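Home | Guides | Shop Floor | Visits | Archive | Contact

How to Sit Through a Robot Demo Without Buying the Robot

Last updated: 2020-07-19

I run a small assembly shop and get invited to a lot of open days. The method below comes mostly from one in February, when Gestbridge opened its Mellham site and showed a two-arm cell for sorting and placing small parts. The coffee was good. The answers were mixed.

Step 1. Write down your worst part before you leave home. Mine is a short screw that sticks to its neighbors. If you show up without a part in mind, you will spend the day admiring theirs.

Step 2. Find out what is real hardware and what is simulation. At Mellham the first half of the program ran on a screen, and the presenter kept saying "the cell" for both. Ask each time. A simulated screw has no oil on it unless somebody put the oil in, and I have yet to meet the person who did.

Step 3. During the simulated part, pay attention to the small stuff. Everyone watches the arms. Watch the parts: how many kinds there are, how much room they have, and whether anything lies close to something else. Then ask for the layout to be scrambled and run again.

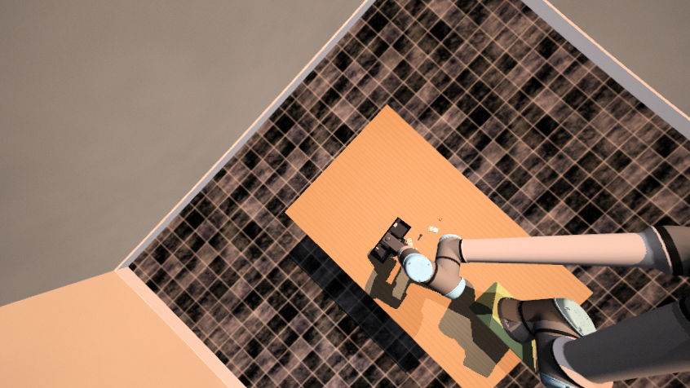

One visitor asked whether the positions of the parts were handed to the software or had to be found by a camera, and the reply was that in this version they were handed over. Finding them would come "in the next phase." Write that kind of thing down word for word. It's the most expensive sentence you will hear all day, and it won't be in the brochure.

Step 4. Ask where the cycle count comes from. We were told 3000 picks without a fault. It took two more questions to learn that all of them were simulated. On the real cell the figure was 326, with the faults listed on a separate sheet you had to request. Request it.

Step 5. Time it yourself. Use your phone, start when the arm leaves its rest position, and stop when it is back there. Do this for at least ten cycles - a single good one proves nothing. Skip any cycle the presenter talks you through, then go back and time those too.

Step 6. If there are two arms, ask what happens when both want the same spot. Waiting is a fine answer. Just get the waiting time included in the rate they quote you.

Step 7. Hand over your own part. Gestbridge took my screws politely and put them in an envelope. Wyss, at their Dritville demo, did let me drop a handful on the table, and it went badly, but I left knowing more.

Step 8. Don't sign anything on the day. The discount will still be there on Monday.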